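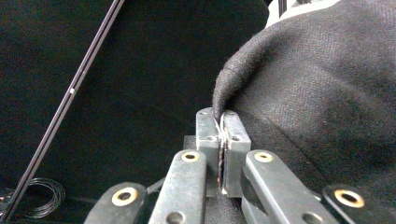

Can a machine do the household chores yet? Some of them, slowly, and mostly when everything has been laid out for it beforehand.

About > Who We Are

Nallex is a small company in Grarnport, started by Kanini Gachanja after 20 years in commercial laundries. We work on the jobs that still need hands — folding, bagging, sorting and clearing benches — and we report on which of them a machine can manage.

Cloth is the hard part. A carton keeps its shape when you pick it up, but a jacket doesn't, and dark fabric gives a camera very little to go on. Much of our work is done with grippers held in a person's hands, at an ordinary table.
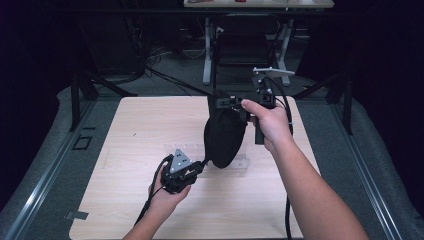
Two hand-held grippers at the wooden table, Grarnport workshop.

Our first program, Bosenex, covers 800 short chores, from pairing socks to closing a zippered bag. The second, Jurić, looks at packing benches on the shop floor, where the items are stiffer and the pace is faster. We publish the failures along with the rest.

We don't sell a household robot and have no date for one. Laundries, care homes and small manufacturers can ask us to look at a task — visits are free within the city and start again in October.

Last updated: 14 Apr 2018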